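The Open Day at Skudby

The bus from Drovby left at 12 and Elvia Manríquez was the last to get on it. She had the letter in her coat pocket, folded so many times that it was soft like cloth. Visitors are welcome, the letter said. Bring sensible shoes.

She was wearing her sensible shoes. For 29 years she had folded sheets in the laundry of the Palacios hotel, and she did not own any other kind.

At Skudby there was a low building with a new sign, and under the sign a young man in a jumper who gave everyone a sticker. He wrote her name without the accent. She took his pen and put it in.

"Are you from the college?" he asked.

"No," she said. "I am from the laundry."

He did not know what to do with this, so he gave her a map.

In the first room a machine was moving boxes from one table to another table, and then back. People filmed it with their telephones. A man beside Elvia told his wife that it could lift 600 boxes in a shift, and the wife asked who was going to need the same boxes lifted twice. Elvia liked the wife. But she had not come for boxes, and she went on along the corridor with the map held upside down.

The second room was quieter. A woman called Pridach was in charge of it – whether this was her first name or her family name Elvia never learned. She was small and spoke very fast, and she had the habit of looking at a person's hands before she looked at the face.

"You have worked with fabric," Pridach said.

"Is it so easy to see?"

"You touched the curtain when you came in. The others walked round it."

Elvia felt her ears become warm. It was true about the curtain. It was a cheap one, and badly hemmed.

Pridach explained the work to her. The hand had two fingers, and a person held it and did with it the ordinary jobs of a house, so that later a machine could learn from the recordings. Hard things were easy, she said. A cup was easy. The trouble began with everything that changes its shape when you touch it.

"So, everything," said Elvia.

"Yes," said Pridach. "Everything my mother ever asked me to pick up."

She took the tool and bent over the cloths. Elvia came closer and held her bag against her stomach with both arms, as she did in museums.
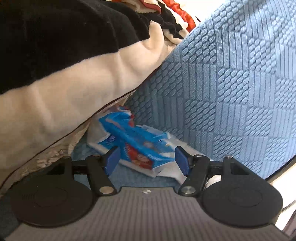 The gripper at the wrapper, second room, Skudby.

"May I say something?" Elvia asked.

"Please."

"You are going for the middle. With plastic you should go for a corner. The middle is only air and wrinkles."

Pridach looked at the white corner, near the cream cloth, and then at Elvia. She straightened her back and held out the tool.

It was heavier than an iron, or perhaps only heavy in a different place. Elvia put down her bag. She closed her fingers slowly and watched the two others close, a little after hers, like a shy person answering a greeting.

"Do not hurry," said Pridach.

"I have never hurried," said Elvia. "Ask anyone at the Palacios."

Behind them the door opened and the man from the first room looked in with his wife. He said there was nothing here, only somebody tidying up. The wife came in anyway, and asked if there was a queue.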